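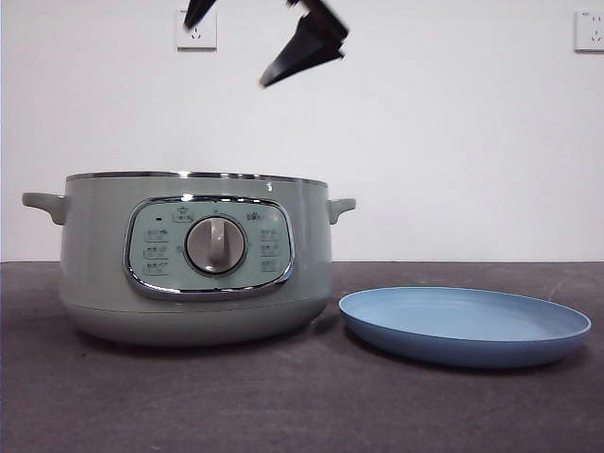

Carys Maddocks asked whether the price quoted by Bistell for the Renunlow kitchen kit included servicing after the first year. The Chair replied that it did not, and that a separate figure had been requested.

**Minutes of the Equipment Review Meeting, November 4, 2018**

**1. Renunlow kit: trial report**

1.1 The report on the bench trial was received. The kit had attempted 1000 transfers between pot and plate, of which 951 were completed without help from staff.

1.2 Members noted that most of the failures had occurred with the plate placed close to the pot. Bistell had offered a revised set of fingers at no charge — these are to be fitted before any further trial.

1.3 It was reported that the arm must be set up again whenever the pot is changed for another model. The supplier's handbook allows 30 minutes for this work. Members considered that the instructions were not clear enough for kitchen staff and asked that they be rewritten.

**2. Other offers**

2.1 A written offer from Rosser was tabled. It was agreed not to pursue it, as the arm could not be hired for a short period.

2.2 Ruvovby had not replied to the second letter.

**3. Decisions**

3.1 The hire of the Renunlow kit was extended to the end of January.

3.2 A further trial of 200 transfers was approved, using the revised fingers.

3.3 Carys Maddocks to obtain the servicing figure from Bistell in writing and circulate it with the papers for the next meeting.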